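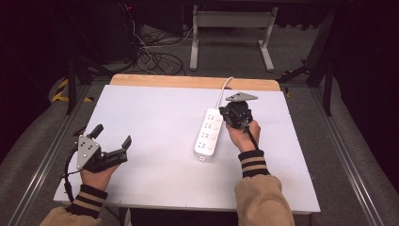

Issue 17, page 9

Two months with the Zakeck hand-held grippers

By Desmond Sorensen, November

Search reviews
Type a word or two
Go

I should say at the start that I came to the Zakeck pair with a soft spot for the firm, having kept one of their older table rigs going at Rillholm well past the age when anybody sensible would have retired it. So when a boxed pair of their hand-held grippers arrived at the workshop I was rather pleased, put the kettle on, and cleared a morning for setting them up (it took the morning and a fair bit of the afternoon, but I'll come to that).

The idea is simple enough. You hold one in each hand, do the job yourself with the gripper's two fingers, and the arms in the cell learn the job from you. Our test job was handling a power strip on a white-topped table, lifting it, turning it and setting it down again, which sounds like nothing at all until you try it with somebody else's fingers!

Fitting up is where most of your time goes. Each gripper has a triangular metal plate on it, and the plate has to sit dead flat. Mine didn't the first time, and I spent a good while blaming the software before Pascal Tanguy wandered over from the next bay, took the plate off, wiped it with a rag and put it back on properly. After that it behaved beautifully. The small drilled holes are a kindness, by the way, and I wish more makers would be so generous with them.

The cables are my one real grumble. They come off the grippers well enough, but if you let one drape across your wrist you will feel it tugging by lunchtime, and a tug shows up in the recordings as a little twitch. I now let the left one hang down past the side of the table with plenty of slack, and I've been meaning to find something equally good for the right. Tidy the floor as well while you're at it. I say this as a man whose own floor would not bear inspection.

As for looking after them, there isn't a great deal to do. Open and close the jaws fully before you begin, check that they meet cleanly, and wipe the fingers. The handbook asks for a proper check of the screws every 900 cycles, and I'd do it sooner in the first week while everything is bedding in. I had one finger go stiff on me, and the cure was a clean and a quarter turn on the side screw. The spare fingers come in their own packet and go on without any swearing, and I can't say that of the Closholm set I had before.

Would I buy them again? I would, yes, and I've told the people at Gilbert as much when they rang to ask. I'd like a longer cable and a thicker handbook, and a case with a handle wouldn't go amiss either.

Recent reviews
Closholm bench clamp, second look
Cable ties and cable tidies compared
The Gilbert tool trolley
Readers' letters: stiff jaws and how to free them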